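Brendulholm House Residents' Kitchen Group
Minutes of the February meeting

Present: Zodwa Mathebula (chair), Kuldeep Bajpai, Renato Baluyot, Gopinath Amin, Kvido Hrubý (minutes)
Meeting was opened at 6:30 in the ground floor kitchen.

1. Minutes of the last meeting
Accepted with one correction. The shelf above the sink was repaired by Gopinath, not by Kuldeep. Kvido apologized for the mistake.

2. Open Saturday
Zodwa reported that 31 people have put their names on the list for the open Saturday. It is more than last year, and the list stays on the door until the end of the week. She asked that we decide today what will be baked and who will serve it.

Renato offered to make butter cookies again. Kuldeep asked if the cookies can come out a little lighter this time, as the last ones were too dark at the bottom for his taste. Renato answered that the oven is stronger on the left side and the sheet must be turned in the middle of baking. He wants the edge golden brown and the center still pale, and he will take them out when they look so, even if the timer has not rung.

Gopinath asked about flour. We have one opened bag and it is not enough. It was agreed to buy flour and butter from the group money, up to 300 crowns. Kuldeep will do the shopping and bring the receipt.

3. Trays and serving
There was a longer discussion about the trays. Gopinath prefers the white trays, which are easy to wipe and look clean on the table. Renato said that they are too smooth, and cookies slide when somebody carries them up the stairs. Zodwa suggested a paper napkin under the cookies.
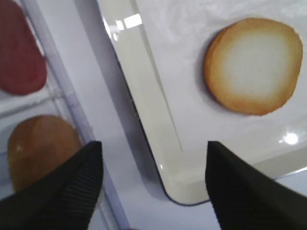
Renato accepted the napkins, but only if they are put down when the cookies are fully cool – otherwise the butter goes through the paper. Agreed. The white trays will be used for the cookies and the old metal ones stay in the cupboard.

Kvido asked that trays are not washed with the rough side of the sponge. The glossy surface gets scratched and later it holds the tea stains. Zodwa will write a note and put it over the sink.

Two people are needed at the serving table, from two o'clock until the end. Kuldeep and Zodwa agreed to do this. Gopinath will make tea and keep the kettle filled.

4. Cupboard keys
One key to the tall cupboard is still missing. Kvido asked everyone to look in their coat pockets. If it is not found before the next meeting, a new one will be made at Poneck.

5. Other matters
Gopinath would like to have a second drying rack. Renato thinks there is no space for it beside the sink. Gopinath will measure the counter and tell us the result next time.

Kuldeep reminded that food left in the refrigerator should have a name on it.

Tasks
Renato – cookies, baked on Friday evening
Kuldeep – flour, butter, receipt
Zodwa – napkins, note about the sponge
Gopinath – tea, measuring the counter
Kvido – question about the key

Meeting was closed at 7:40. Written by Kvido Hrubý.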